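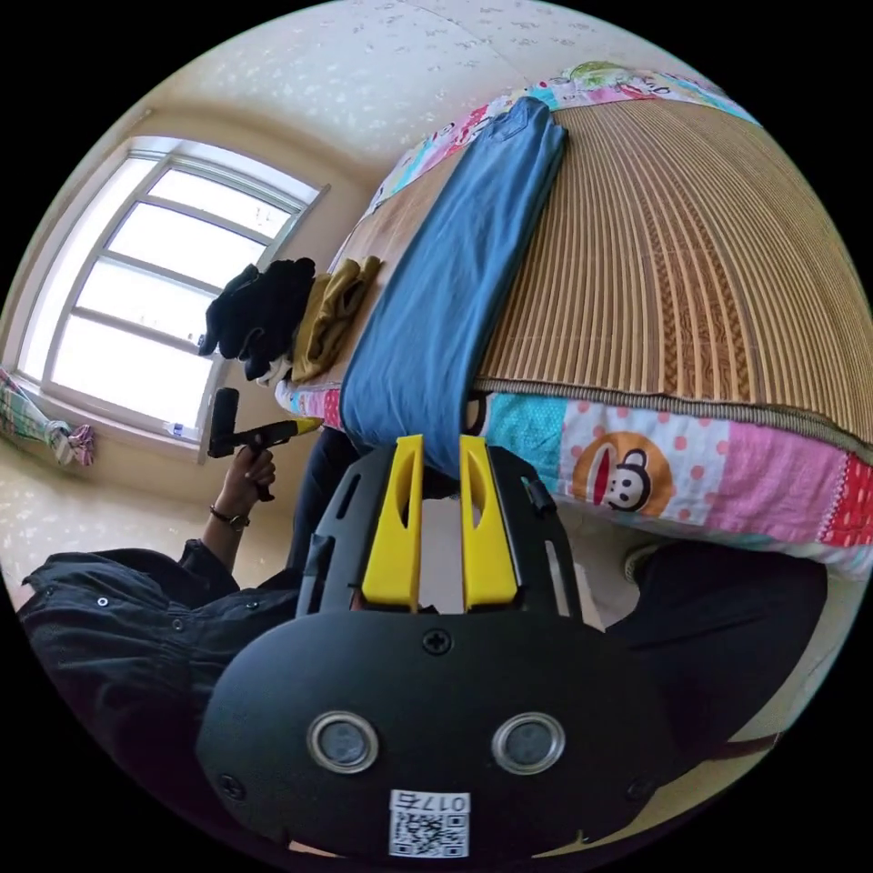
Visit report: household handling site, Estix

I spent a working day in February at the site where Estix collects and tests its household manipulation work. My interest was narrow. Our own team handles textiles on a shop floor, mostly sorting and stacking returned garments, and I wanted to see how far the home version of the same problem has moved. My host was Lâm Vương, who runs the clothing and bedding tasks.

The site is a set of furnished rooms over two floors. The bedroom tasks start at 9 a.m. and stop when the daylight goes. Lamps are available but the group prefers window light, including the bad kind that washes out half the view, on the grounds that bedrooms have windows.

Data collection

Demonstrations are recorded by people using hand-held grippers, one in each hand, with no arm attached. The operator sits or stands by the bed and works through a pile. Clothes are folded on whatever the bed is made up with. I saw a bamboo sleeping mat over a patchwork quilt, and Vương considers that a hard surface for the software. The slats give strong parallel lines, the quilt gives bright prints, and the garment edge has to be found against both. A mat also slides when a sleeve is dragged over it. Operators learn to lift first.

The clothing set held 1,815 recorded folds when the month began. Of these, 1,794 passed review. The rejected ones were mostly tracking losses, where a gripper had gone under the cloth or behind the operator's knee. I asked whether failed grasps were thrown out too. They are kept, provided the operator recovers and finishes the fold.

Two-finger grippers impose their own style. Trousers are done by pinching at the waistband and the hem, folding lengthwise, then in thirds. Shirts are slower. Buttons and snaps catch in the finger cutouts, and collars are generally left as they fall. I tried one pair of jeans with the hand-helds and needed four attempts to get the second leg onto the first. My forearms noticed the weight before the end.

Machine trials

In the afternoon I watched the two-armed unit, which runs a control stack called Nông. The task was to take garments from a heap, fold each one, and place it on a stack. Results over 14 garments:

Trousers and jeans: 5 attempted, 4 folded to a standard I would put in a drawer. The failure was a leg turned inside out, which the unit folded anyway.
T-shirts: 6 attempted, 4 acceptable, 1 skewed, 1 dropped off the side of the bed and abandoned.
Long-sleeved tops: 3 attempted, 1 acceptable. Sleeves were left trailing on the other two.

Time per garment was nearly two minutes, against perhaps fifteen seconds for a person in no hurry. Black items took longest. In a black heap the system has trouble deciding where one garment ends, and twice it lifted two together. It put both down and started over, and I count that as progress on the version I saw at Adport.

No garment was damaged. The unit was stopped by hand once, when a finger hooked a quilt seam and began to pull the bedding toward the floor.

Relevance for us

For the shop floor I would separate the job into three. Picking a single item from a mixed pile is close to usable if the pile is shallow and the colors differ. Folding trousers on a fixed table could be tried now. Long sleeves should stay with staff. We have the advantage of a plain work surface, and I would expect better figures on it than on a made bed.

Integration is open. Our returns system is Clerkix, and Nông has no interface to it. Vương's team can export a result per item, but someone would have to write the link, and I did not get an estimate.

For the home, my answer is no for the present. A machine that folds four T-shirts out of six, with a person beside it to reach the stop button, does not save that person any time. I have asked for a second visit when the sleeve data is in, and for the loan of one pair of hand-held grippers so that we can record our own garments in the meantime.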